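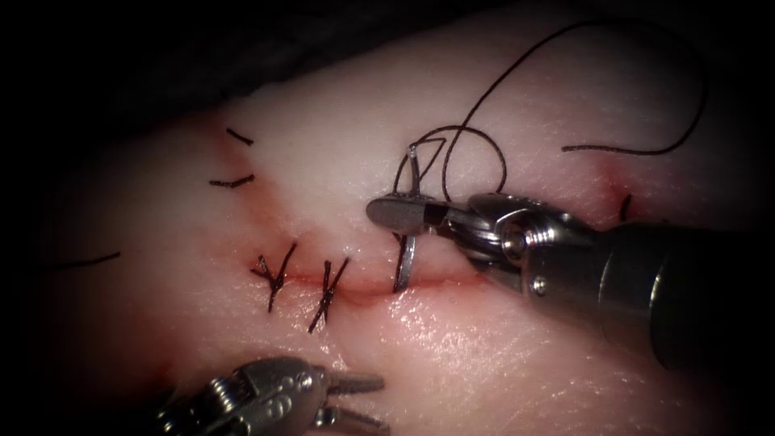 Suturing bench at Drodatport adds interrupted closure to its practice set

The skills laboratory at Drodatport has added simple interrupted closure to the set of tasks carried out on its tissue pad bench. The task covers a straight incision closed with separate knotted stitches, each tied and cut before the next is placed. Until now the bench had been used for needle handling and for running stitches only.

Priya Ambrose, who manages the laboratory, said the incision was chosen to be straight and shallow so that the spacing of the stitches could be compared between one pad and another. Dark thread is used on a pale pad, which makes the cut tails easy to find when the closure is measured.

The written procedure, issued under the name Niden, asks for the needle to be held near the middle of its curve and brought through the pad along its own arc. Pulling it out in a straight line widens the hole and is marked as a fault. Both tails are then trimmed, leaving enough length for the knot to be checked.
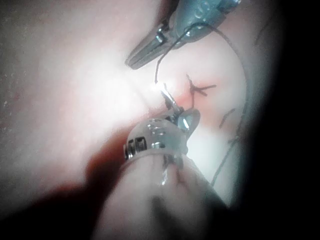

Page last changed: 3/18/26

Passing the needle between two instruments is scored separately from the stitch itself. The receiving jaws must be closed on the needle before the other pair lets go, and the thread should not be gripped where it will later form part of the knot. Torbjørn Granström, who wrote the scoring sheet, said most marks were lost on tail length and on uneven distance from the wound edge.

The laboratory holds records for 724 closures made on earlier pads. Of these, 130 were set aside when the sheet was revised, as the distance from the edge had not been noted. The remainder will be scored again under the new sheet.

Pads are supplied under the name Mutel and are kept flat in their wrapping until needed. A pad may carry up to 3 incisions, provided that the closed ones are left in place and the pad is not turned over. Used pads are labelled and stored for measurement in the Obi room, next to the bench.

The revised sheet and the procedure are available from the laboratory desk under reference 2154. Results from the first full set of closures are due in June.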